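Home News Minutes Hall hire Contact

Redasden Hall Users' Group
Minutes of the meeting held on Monday 31st January, 7.30 pm, small room

4 min read
2 shares 3 comments

Present: Warrick Maihi (chair), Mrs Penrose (minutes), and representatives of the walking group, the film club, the choir, the Tuesday lunch and the Ruawai Road residents. Apologies were received from the badminton club.

1. Minutes of the last meeting

Agreed as correct, with one change. Under item 4 the word "freezer" should read "fridge". Signed by the chair.

2. Matters arising

The outside light by the bin store has been mended. The key to the meter cupboard has still not been found and a new one will be cut. The choir asked whether the piano could be tuned before Easter. Mr Maihi will ring the tuner and report back by email.

The walking group has returned the two folding tables it had on loan. One has a stiff leg and should not be used for the urn.

3. Money

The balance at the end of the month stood at £3,000. Of this, £500 is set aside for the kitchen and cannot be spent on anything else without a vote. The electricity bill has come in and been paid. Hire income was slightly down on last winter, mostly because the dance class has moved to Carnance.

The film club queried its last invoice. It had been charged for a Friday on which the hall was closed for the boiler. Agreed that the charge be taken off.

4. Kitchen worktop

The new worktop was fitted by Mudemia Kitchens before Christmas and the final payment has been made. The lunch group said it was easy to wipe down but showed every mark under the lights, and that smears left overnight were hard to shift in the morning. The film club said it had been using washing-up liquid and a damp cloth. The fitters' leaflet says to finish with a dry cloth. A hook will be put up by the sink with a clean tea towel on it for that purpose.

It was asked whether a second light fitting was needed over the hatch. Most present thought not. Left until August, when the electrician is due anyway.

No hot pans are to be put straight on the worktop. The choir asked for more trivets. Mrs Penrose has some at home that she will bring in.

5. Snacks and drinks left out

This item took up most of the evening. Several users have complained of arriving to find drinks and snack bags on the worktop from an earlier booking. The lunch group said that on two occasions it had to clear the side before it could start on the vegetables. The residents' representative said that the problem was mainly opened drinks, which people are unwilling to throw away in case somebody is coming back for them.

The walking group felt it was being blamed unfairly. It meets early and leaves before the other groups arrive. The chair said that no group was being named and that the same rules would apply to all. 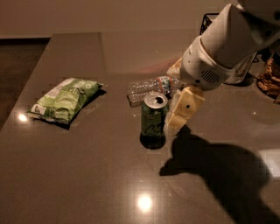
Item 5: opened can, water bottle and green snack bag on the kitchen worktop.

After discussion the following was agreed:

(a) Opened cans and bottles are to be emptied into the sink, rinsed and put in the recycling at the end of each booking, whether or not anything is left in them.

(b) Unopened drinks may go on the lower shelf of the fridge with the name of the group on them. Anything without a name will be treated as free for all.

(c) Snack bags, full or empty, are not to be left on the side. Empty ones go in the general waste. The council does not take them with the recycling.

(d) Bottles should be stood up or put away. The lunch group had one roll off on to the floor, which made a mess under the units.

(e) The last person out checks the worktop and signs the sheet on the back of the door.

The film club asked for a larger recycling box, as the present one is full by the weekend. Agreed, up to a cost of £20, from the kitchen money. The choir voted against on the grounds that the old one could simply be emptied more often.

A proposal to stop snacks in the hall altogether was put forward by the residents' representative. It was not seconded.

6. Cupboards

Three of the wall cupboards are now shared. The fourth is for the lunch group only and will have a label. The mugs with chips in them are to be thrown out. There was some disagreement over the large teapot, which belongs to the choir but has been used by everybody for years. It will stay on the shared shelf.

7. Any other business

The door to the car park is sticking again. Mr Maihi will plane the bottom edge when the weather is drier.

The walking group wishes to book the hall for a morning in August and will give the bookings secretary a date.

Lost property: one grey scarf, a child's glove and a pair of reading glasses in a soft case. All are in the drawer under the noticeboard.

8. Next meeting

To be fixed by email. The lunch group cannot do Thursdays.

The meeting closed at 9.10 pm.

Actions
Piano tuner, car park door: W. Maihi
Trivets, tea towel and hook: Mrs Penrose
Recycling box: film club
Cupboard label: lunch group
Corrected invoice: bookings secretary

Previous minutes Next minutes Back to top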